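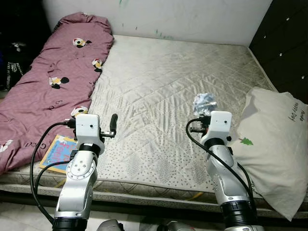 Flallstead Zip-Round Mattress Cover

Last updated: July
Reading time: 2 minutes
Print | E-mail

If you've ever pulled the sheet off a bed you've slept in for years and thought "oh dear," then hello, you're my customer! A pale quilted mattress picks up every gray smudge going, and once those smudges are in, the quilting hangs on to them. I started sewing the Flallstead cover for my own bed after a long evening with a sponge that got me nowhere, and I've now sent out roughly 1,000 of them from my spare room in Krawczyk.

It's a plain cotton cover that zips around three sides and closes up flat. No elastic, no crinkly plastic layer (I can't sleep on that stuff, it sounds like a bag of chips every time you roll over). The cotton is woven tight enough to keep dust and skin and hair off the quilting, but please don't buy it as a waterproof cover, it isn't one. If you need waterproof, get a proper lined one and put mine over the top so you don't have to feel it.

A cover comes folded to about the size of a thick paperback - handy if you live the way most of us do, with the storage in one corner and everything you own stacked on it.

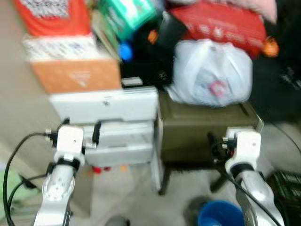
I'd give the spare cover a drawer of its own if you can manage it. I used to keep mine in a shopping bag on top of a pile and then buy another one every spring. A shallow plastic drawer is fine. So is the space under the bed, as long as you bag it first.

Sizes and price

Twin and full, both for mattresses up to 8 inches deep. The cover is $31 in either size, or you can add a matching pillow case when you order. Please measure yours before you pick, and measure it bare, with the quilt and pillow out of the way. People measure over the bedding and then write to tell me it's baggy (and it is!). Run the tape along the side, across the padded border, and don't pull it tight.

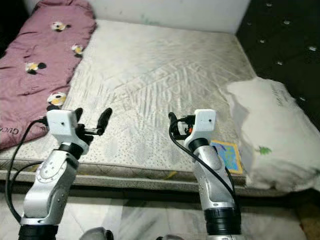

Bare mattress, quilt folded along the left and pillow on the right.

Colors are oatmeal and a soft blue I call Sorasura, after the paint on my old front door. The blue fades a bit over the first few washes and then stays put. I like it better faded, but order oatmeal if that would bug you.

Washing

Warm wash, zipper closed, with whatever detergent you normally use. For marks I fill a bucket with cool water and leave the cover in it overnight before it goes in the machine. Skip the fabric softener. It can go in the dryer on low, but I hang mine indoors and point a fan at it, and by bedtime it's usually ready to go back on.
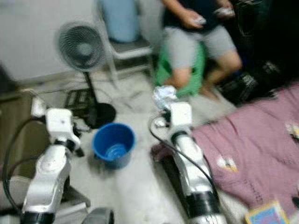

While the cover's off, vacuum the mattress, wipe down any marks with a barely damp cloth, and leave it alone for the afternoon. I also clear the floor on that side of the room first, otherwise I end up wrestling a big sheet of cotton over a bunch of cords.

Zippers are the Prirkix kind with a metal pull. I went through 2 other suppliers before these and both of them gave me trouble at the corners. If yours sticks, rub a candle stub along the teeth. If it breaks in the first year, mail me the cover, clean please, and I'll put in a new zipper for nothing but the postage.

Orders go out first thing in the morning, and I'll drop you a note when yours has left.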